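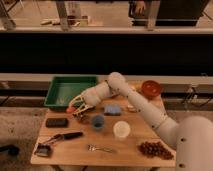 Attachment 1: arm over the table, green tray at the back left

Ticket 123 — Radio relay dropping between Asum and the demining team
Opened by: Birsen Ekinci
Status: waiting on field team

Hi Kaj, and thanks so much for picking this up on a Sunday! The clearance crew at Skiltska keeps losing voice on channel 9 whenever they go behind the ridge. The old minefield runs along that side, so they stop work every time it happens (quite right too), and the poor things have been sitting in the truck half the morning.

Reply, Kaj Hallgrímsson:
Happy to help, Birsen. I checked the repeater log and found 29 dropouts, all on the backup antenna. Could you ask Ívar to switch to the main one and restart the Trirnetti unit — the whole unit, please, with the handsets off?

Update, Birsen:
Ívar has restarted it and voice is clear at the gate. He'll try behind the ridge once the army liaison lets them back in.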